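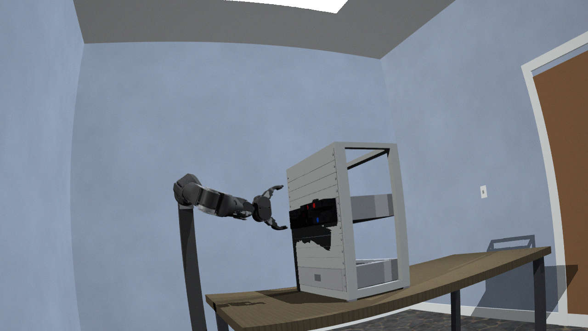 Minutes, data collection working group, Wistton project
November meeting, 2:00 p.m.

1. Minutes of last meeting
Accepted with one correction: the Kedo export runs nightly, not hourly.

2. Simulated rack task
The button press set now holds 1045 episodes. Of these, 406 were recorded after the change to wall colour and lighting and are kept under a separate label. Grecu asked that the red and blue buttons be treated as separate targets in the instruction text. Agreed.

Start poses are too much alike. Most episodes begin with the gripper open and close to the front of the rack. The next batch will vary the distance and the rack angle.

3. Rejected episodes
21 episodes were withdrawn on review. In 3 of them the arm passed through the corner post without a contact being logged. The collision mesh will be rebuilt before recording resumes. The others had idle time at the start and can be trimmed and resubmitted.

4. Labelling
Jeltetti will supply a revised labelling guide. Failed presses are to be kept and marked as failures. Whether a second attempt counts as a new episode was left open.

5. Actions
Grecu: rewrite instruction text.
Wistton: rebuild mesh, rerun the contact check.
Jeltetti: circulate guide.

Meeting closed 2:50 p.m.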